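How to Make a Pot of Split Pea Soup That Doesn't Stick or Turn to Glue

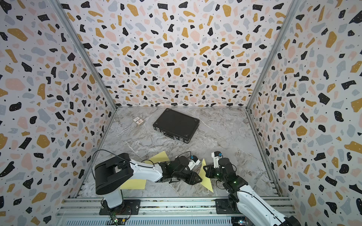
Black case on a marble-patterned floor, with terrazzo-patterned walls behind.

I ate split pea soup every Thursday growing up and hated it until I was in my twenties. My mother's friend Lovisa Backlund finally made me a bowl that tasted like something, and I pestered her until she let me stand in her kitchen and watch. I've changed a few things since then (she'd never put lemon in it!) but the bones are hers.

You'll get enough for four hungry people, or for two with lunches left over.

What you need

1 pound dried yellow or green split peas
2 tablespoons olive oil
2 medium onions, chopped small
3 carrots, diced
2 ribs of celery, diced
3 cloves of garlic, chopped
1 teaspoon dried thyme
1 bay leaf
8 cups water or light vegetable stock
Salt and black pepper
Half a lemon
Mustard for the table

Rinse and pick over the peas

Tip the peas into a strainer and run cold water over them, moving them around with your fingers. Pick out anything that looks like a pebble. I found one in February and my tooth found it first, so now I do this under a good light.

You don't have to soak split peas. I do it sometimes if I remember in the morning, and it takes maybe fifteen minutes off the cooking. Old peas are a different story – if that bag has been in the back of the cupboard since you moved in, they may stay gritty however long you boil them. Buy a fresh bag.

Start the vegetables

Warm the oil in a big heavy pot over medium heat and put in the onions, carrots and celery with a good pinch of salt. Let them go soft and a little golden, ten minutes or so, stirring now and then. I used to rush this part and the soup came out flat every single time. Garlic and thyme go in last and only need a minute.

Add the peas and water

In go the peas, the bay leaf and the water. Bring it up to a boil and skim off the foam with a spoon. Then turn it right down, set the lid on a bit crooked, and let it bubble lazily for an hour. Hold off on any more salt for now.

Stir it every ten minutes, and more often toward the end. Get the spoon right down into the corners of the pot! That's where it catches. If it does catch, don't scrape – pour the top part into another pot and leave the burned layer behind.

When the peas fall apart against the side of the pot, it's done. Mine usually takes 63 minutes (yes, I timed it, I was curious), but go by the peas. If it gets too thick before they're soft, add hot water a splash at a time.

Season it

Fish out the bay leaf. Now add salt, more than you think, tasting as you go, and then plenty of pepper and a squeeze of lemon. I like mine lumpy. My neighbor Gun-woo Bae blends half of his and stirs it back in, and it's very good that way too, very silky.

Serve it with mustard on the side and some dark bread.

Keeping leftovers

It sets like pudding in the fridge, so loosen it with water when you reheat it, and go slow over low heat. It keeps four days. For the freezer, let it cool, fill your containers and leave a little room at the top. I use mine up within 3 months.

If you want ham in it, dice nearly 100 grams of cooked ham (a small handful) and stir it in for the last five minutes. Go easy on the salt if you do.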